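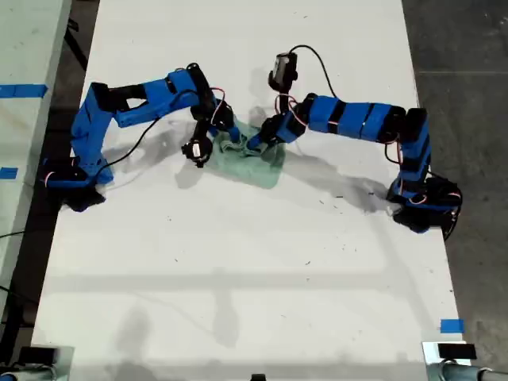

4. Laying out and folding your Brotholm cloth

A fresh cloth tends to come out of the basket in a heap, and that's perfectly fine. Clear yourself a good stretch of table, wipe it down, and take your time - a soft cloth picks up every crumb you leave behind.

1. Drop the cloth in the middle of the table and let it fall however it likes. Find a long edge and follow it with your fingers until you come to a corner.

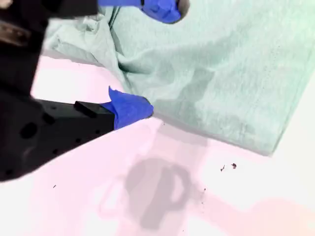

2. Take hold right at the edge, where the fabric meets the table, and draw it gently toward you. Little tugs work much better than one big one.

3. If the middle has gathered into a twist, stop pulling on the edges. Pinch the twisted part, lift it a little, and let the loose end hang until it turns itself back. 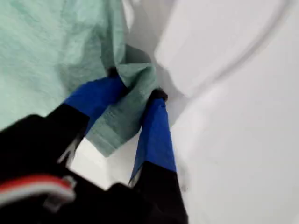 Fig. 6. Cloth pinched at the twist

CAUTION: Don't yank on fuzzy or frayed spots. Trim any long threads with small scissors once the cloth is flat.

4. Now work from both sides, one hold on the left and one on the right, and ease the creases outward. You may need to go over the deeper folds again with the flat of your hand.
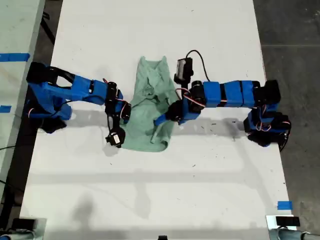
Fig. 7. Green fabric held on the right side, with the wider end still creased

5. Fold in half lengthwise, then in half again, and put it away on the shelf with the folded side facing out.

Note: For creases that won't budge, lay a slightly damp towel on top for 30 minutes, then start over from step 4. Washing and drying are covered in section 5.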